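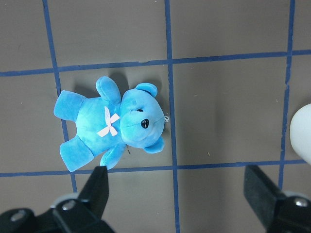
The Bear Is Not the Hard Part

By Omolara Edet

There is a blue teddy bear in our shared workshop that has been picked up more often than most children's toys ever are. It wears a pink bow. It lies on a board marked off in squares with dark blue tape, and members take turns trying to get a homemade arm to lift it and put it down in a different square. When the arm manages this, people clap. I have clapped myself.

I rent a bench at Drandmont, a converted dairy building where you can weld, sew, print and solder for a monthly fee. I fix sewing machines there. In the past year the bench next to mine has turned into a robot bench, and so have two others, and I've had plenty of time to listen to what is said over them. I want to argue with some of it.

The arm by my bench is called Lama. The parts came out of a pile of kits, donations and prints that took 4 tries to get right, and the people building it are patient and clever. I have no complaint about them. My complaint is with the sentence that follows every good run, in which somebody says that once it can do the bear it can do the laundry.

Why would it? A bear is about the kindest thing you could ask a gripper to close on. It squashes. You can grab it by the belly, an arm or the side of the head and you will probably come away with a bear. It's bright blue, and the board it lies on is a dull gray-brown, so a camera has little trouble telling one from the other. The board is flat. The tape tells everyone, including the people writing up the results, which square is which.

Now think of the floor of a bedroom. A gray sock on a gray rug. A shirt with one sleeve trapped under a chair leg. A phone charger wound through all of it. I don't say a machine will never cope with that. I say that the bear tells you very little about when.

In July the Lama group ran what they called their big test, 100 attempts over one long evening, and wrote the results on the whiteboard by the kettle. It was a good number and I'm not going to repeat it, as I don't think it means what visitors took it to mean. I was at my bench for most of that evening. A person set the bear down each time. A person is a very good judge of where a bear ought to go, and I don't believe anyone can do that job for hours without drifting toward the spots that work. No cheating is needed. You would do it, and so would I.

What I'd like to see is a dull kind of honesty about the setup. Who placed the object? Did they know what the arm had trouble with? Was a run thrown out when a cable came loose, and who decided that it was the cable? When I return a sewing machine to a customer I have to say what I tested it on. If I only ran it on two layers of cotton, I can't tell her it will hem jeans. She'll be back in a week with a broken needle and she will be right to be annoyed.

The builders have answers, and some of them are good. Pakzad, the group that meets at the far bench, told me that you have to start with something easy or you can't find your own mistakes. I agree. If the arm misses a soft toy, you know the trouble is in your calibration or your code, and you go and look. Starting easy is sound practice – I teach beginners on straight seams for the same reason. But I don't hang the straight seam in the window with a sign that says tailoring.

They also say that hobby work moves fast and I'll look silly in 2 years. Maybe. I've been told that before. There is a shelf at Drandmont with a Utmont plotter on it that was going to cut all our patterns for us, and these days it holds up the first aid box. I liked that plotter. I spent most of a winter on it, learned a great deal about stepper motors, and still cut my patterns with shears.

My other worry is about space and money. Robot projects bring in visitors, and visitors bring in grants, and so the robot benches get the good lights and the window side. The band saw has needed a new guard since before Lama had a name. I raised it at the spring meeting and was asked whether it could wait until after the open house, where the arm would be shown. It waited. It is still waiting.

So here is my request to the people at the next bench, whom I like. Keep the bear. Keep the tape too. But let somebody else put the bear down, somebody who wants the arm to fail a little. Try a dish towel. Try the bear with a gray blanket under it and the lights turned low, at nine at night when the window is black. Write up the misses on the same whiteboard in the same size letters, and leave them there through the open house.

I'll bring the dish towel. It has a hole in it and I don't need it back.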